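Handheld gripper stops reporting zero after warm-up, fingers no longer close fully
Posted in Grippers and end effectors

Jarier
We record pick-up tasks with handheld parallel grippers, the kind with two linkage arms and ribbed pads on the inner faces of the fingers. Objects are thin: sticks, plastic spoons, small wooden pieces. One unit has developed a fault. At startup the opening reads 0 when the fingers are squeezed shut. After 16 minutes of use the same squeeze reads 2 mm. The offset then stays until a power cycle.

The log shows no encoder error. I have swapped the cable and reloaded the firmware. Session 2379 is the first one affected, and I have discarded everything after it.
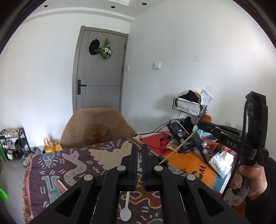
Kerndale
Check for lost motion before you touch the electronics. Power the unit down, hold one finger still and try to rock the other along the closing direction. If it moves, a pivot screw has backed out or a bushing is worn. On ours the screw under the cap loosened in use and the encoder was blameless. A power cycle rezeros the reading and hides the play, so your restart test proves nothing.

Also measure the real gap with a feeler gauge when it reads 2 mm. If the gap is real, the fault is mechanical. If the fingers are touching, look at the encoder magnet.

Rumlow
same thing here, recalibrate and it goes away

Kerndale
It goes away until the next warm-up. Recalibrating over a loose joint writes the error into the stored zero.

Jarier
Gauge shows a gap of 2 mm, so the reading is correct. No play at the finger pivots. One outer pivot binds near the end of travel. I took the screw out and found the bushing pushed partly out of its seat. New bushings are on order and the unit is tagged out until they are fitted. I will run 6 warm-up cycles before it goes back into use.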